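Choosing and using a shape-fitting board

I've read plenty of claims about what a peg board or shape board will do for a child's brain. I don't believe most of them. What I will say is that a decent board fills a rainy afternoon, if you set it out properly and keep your mouth shut while it's being used.

What you need

One thick board with holes cut in different shapes, and the pieces that go with it. Ignore the colour-coded ones that tell you red goes in the red hole. A child matches the colour and never looks at the shape. Ours is a Nalleo and cost less than the Lamico set my sister-in-law Griet swears by. I can't see what her extra money bought.

Step 1. Put the board on something that won't slide

A damp tea towel works. The non-slip mat Toltia sells also works, and costs more than a tea towel.

Step 2. Start with the easy holes

Ovals and rectangles first. Put the fiddly pieces in a bowl off to the side. The leaflet says to offer all of them at once, which in our house ended with pieces under the couch.

Step 3. Bring out the two-legged piece

A flat piece with a slot up the middle is harder than it looks, especially when one leg is longer than the other. Hold it upright by its sides, well above the legs, and bring it down slowly so the long leg meets the board first. Check which way around it is before you push. If it doesn't want to go, lift it and turn it. Leaning on it only scuffs the board.

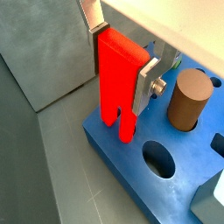 Step 4. Swap over

Let the child hold the piece and you hold the board. Don't steer their wrist. Mabli, my eldest, took over 7 goes in February and was perfectly cheerful about it.

Step 5. Pack up

Wipe the board with a barely damp cloth and count the pieces back into the bag.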